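Speaker notes — Wudgate Evening Talks, "Washing Day Before the Machine"

Opening

Welcome everybody, and thank Vesna for the tea urn (she carried it up from the car park again, bless her). Say where I grew up, three streets from the old Forside wash house, and how my gran still called any big wash "a Forside" long after the place had shut. Ask for hands up: who remembers a mangle? Give them time, they like to chat at this point and I like to let them.

The size of the job

Sheets were the worst of it. A double sheet soaked through is a dreadful weight, and it took two women to wring one, each twisting her own way. Blankets waited for May if the weather was kind.

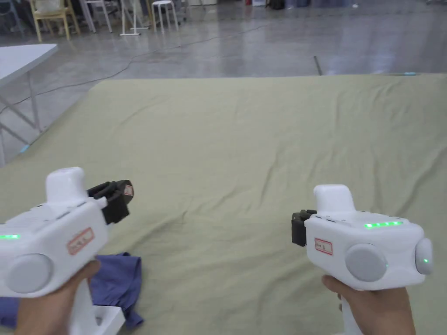
Forside opened with 12 tubs and you paid by the hour, so people came early and came organised. Read the bit from Arben's letter about his aunt saving her place with a bar of soap — pause for the laugh, then go on to the row over the drying racks, which ran for 50 years in one family!

Folding

My favourite part, so watch the clock. Corners to corner, walk in, walk out, and all the news of the street passed over on the way. Mention the smell of a bed made up fresh that same night. 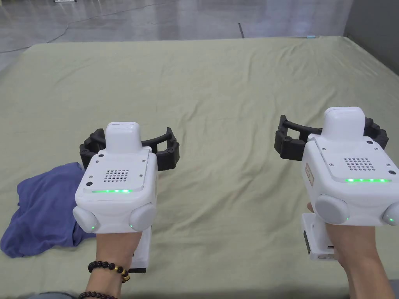

Questions

Krešimir has the roving microphone. If it goes quiet, ask about starch. Remind them the slides stay up while we stack the chairs, and that the January talk is on coal.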